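The first thing I did at Birkell's open day was get lost. The Droronville site is bigger than it looks from the road, and I walked the whole way around it with a paper cup of coffee before a man in a green fleece leaned out of a door and asked if I was looking for the robots. I was! He turned out to be Gus Ambrose, and he ran the morning session, so at least I wasn't late for anything he was giving.

I should say I'm not an engineer. I write about workplaces, mostly, and I'd asked to come because a friend at Rincombe kept telling me that the interesting part of automation these days is the teaching. You don't type in every move. A person does the job by hand, over and over, with a gripper that has a camera on it, and the recordings go off to train a machine that will have a go at it later. I had nodded along to that for months without ever seeing it done.

There were two sessions on the program, the long one for people who might buy something and the short one for everybody else. I went to both (press badge, no shame). The long one started with slides, which Gus got through at a gallop, and then we all shuffled over to the tables and stood too close together.

What surprised me was how much of the talk was about small stuff. I'd pictured big swinging arms and safety cages. Gus spent a good ten minutes on fingers – how wide they open, what angle they sit at, how a pad that's a hair out of line will push a thing away just when you want to pick it up. Somebody behind me asked whether the tabletop mattered and he got really happy. Yes, he said, it matters a lot! Light bounces off it, patterns confuse things, and if you record all your sessions on one surface the machine may get fussy about any other. His team had done 1,066 recordings by the time I visited, and he wanted many more, on as many surfaces as they could borrow.
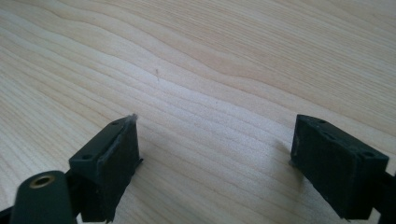

Pale wood, dark fingers, and a wide gap between them. 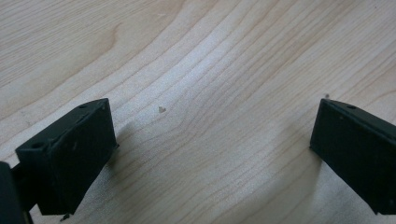

The recording itself is the slow part, and Lucinda Obi told me over lunch that she wouldn't let a newcomer do more than an hour of it at a stretch. Your wrist gets tired before you notice, she said, and then you start cutting corners, and the machine learns the cut corners too. She would take 10 careful tries from a fresh pair of hands over a whole afternoon of sloppy ones. She also thought companies were too quick to ask for a big number and too slow to sit down and watch what they'd collected. I asked if anyone at Birkell watched all of it. She laughed and said she'd watched about 1,000, and that it had put her off television.

After lunch they let us try. I was hopeless, of course. The gripper is easy enough to squeeze, but your brain keeps wanting to use your own fingers, and I kept coming in from too high up. A boy who was there with his dad took the thing out of my hand (politely, more or less) and did it right on his first go, and then did it again while looking at me. Gus told him to come back when he was old enough to get paid for it.

I asked Gus later where all this was going, expecting the usual speech. He said the next thing on his list was getting better chairs. After that, they have a trial planned with Gallagher in August, sorting small parts into trays, and he wouldn't promise me it would go well. He'd like the machine to manage the easy parts and hand the awkward ones back to a person, and he'd be pleased with that for a first year. I liked him for saying so.

I missed my bus home and had to wait at the stop by the gate. I had a pen in my bag, and I spent a while picking it up off the bench between two knuckles, coming in low this time, the way the boy had done it. I dropped it twice.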